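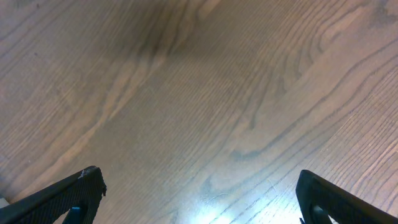 You can't blame the water for everything, Laurinda Cardoso told me when I brought this up in the welcome thread, and she may well be right, but I'd love to hear from more of you. We moved from Lokosham to Tillstead in September and my hair has been a different creature ever since. It's flat at the roots, stiff at the ends, and it feels coated even when I've just washed it. I'm 58 and I've used the same kind of shampoo for longer than I care to admit, so I know how my hair behaves (or I thought I did!). The kettle is furring up too, and the neighbors all say the water is hard. Would a filter on the shower help, or should I be changing what I wash with? I don't want to spend a fortune finding out.

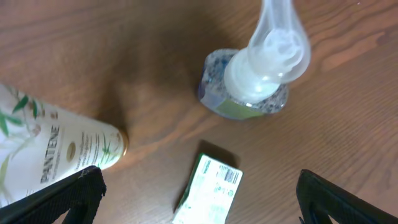
I should add that I don't color it and I hardly ever use a dryer. My husband says his hair is fine, but he has very little of it, so I'm not sure he counts as evidence. Thanks in advance, you've all been so kind to a newcomer.

Celeste Correia

Laurinda Cardoso

Hello again Celeste! I did say that, and I stand by half of it. Hard water does leave minerals behind, and longer hair shows it more, but a lot of the coated feeling can come from conditioner that isn't rinsing out well. Before you buy anything, try a clarifying shampoo once every couple of weeks and use less conditioner, only on the ends. Then rinse for longer than feels sensible.

I'd also get a pack of test strips and check your tap. Mine cost five dollars at the hardware store and they settled a long argument in our house.

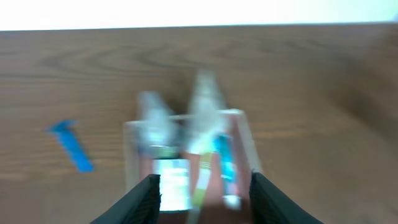

As for shower filters, read the label closely. Many of them are made for chlorine and do very little about hardness. A proper softener is a different thing and a much bigger bill, so I'd leave that until you know your numbers. You could ask Edia for the hardness figure on your street - they sent me mine by email when I called, and the lady was lovely about it.

Belkadi

vinegar. one spoonful in a big mug of water, pour it over after shampoo, rinse it out. keep it out of your eyes. smell goes when it dries. paid 40 for a shower filter and noticed nothing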